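About Wanwood

Wanwood takes in old office computers, puts them right and sends them back out to people who need a computer and aren't fussy about its looks. We also run a short bench course for anyone who would like to learn the work. The name came from the street. The street, as far as we can tell, has never had any trees on it.

Necati Başaran started the shop in August with a folding chair, a box of mixed screws and a telephone that rang mostly for the previous tenant, a dry cleaner. We still get asked about trousers. Fadime Karabulut joined after bringing in a dead tower for repair, watching Necati work on it and offering a number of suggestions. She has been offering them ever since, and is now paid for it.

What we work on

Big plain desktop towers, mainly, the kind that spent their best years under a desk being kicked. They are heavy and dull to look at, and a pleasure to repair. The side comes off, the parts are where you would expect them, and a person with ordinary hands can reach most of them.
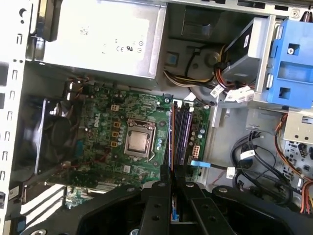

We will look at laptops if you ask nicely. Necati will sigh, but he'll look.

Every tower that reaches us gets a job sheet and a good going-over with a soft brush before we form any opinions. Then we check the power supply, the fan, the processor, the memory and the drives, in that order, which is Fadime's order. Necati had an order of his own until she saw it. Parts that pass go on the shelf or back in the machine. Parts that fail go in the gray bin, and from there to Grelum, the recycling yard across the canal, whose staff have asked us to stop writing apologies on the lids.

To date 3,013 computers have left the shop in working condition. One of them came back as a doorstop complaint, which we settled amicably.

How we work

Towers lie flat on their sides here. Working on an upright one is possible, in the way that eating soup standing up is possible, and we did it for most of our first winter before somebody laid one down to look for a screw.
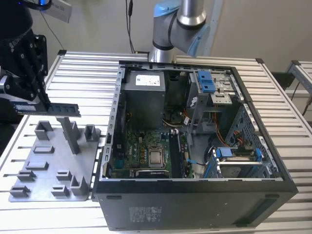 Memory gets more of our attention than anything else in the case. A module that is a hair short of seated will give you a black screen, a rude series of beeps and a wasted afternoon. Our rule is to line up the notch, press evenly, wait for the latch, and then check the latch anyway. Fadime had this printed on a card. Necati has lost four copies of it and claims to know it by heart.

We have also become particular about thermal paste. Old paste comes off completely, new paste goes on sparingly, and no one is allowed to compare it to toothpaste in front of the students.

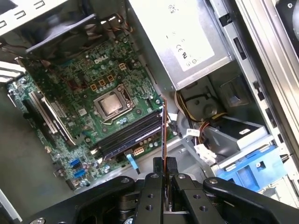
The bench course

The course runs for 15 evenings and takes you from "which bit is the computer" to building up a bare case on your own. Places go quickly, partly because there are so few stools. Our longest-standing partner, the Gündoğdu adult school, sends us a group every term and has yet to ask for any of them back.

You don't need experience or tools. Please leave the wool sweater at home.

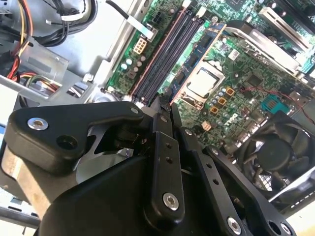 Students keep notes in Iltunier, our parts log, which Necati wrote himself and which has exactly one color. It currently lists 748 parts on the shelf, including a drawer marked "cables, probably." If you have a spare part older than the log, bring it in and we'll find it a drawer.

Finding us

Ring the lower bell. The upper one belongs to a piano teacher. Donated towers are welcome with or without drives, and we'll help you carry them in from the curb.

Page last updated 4 Apr 2021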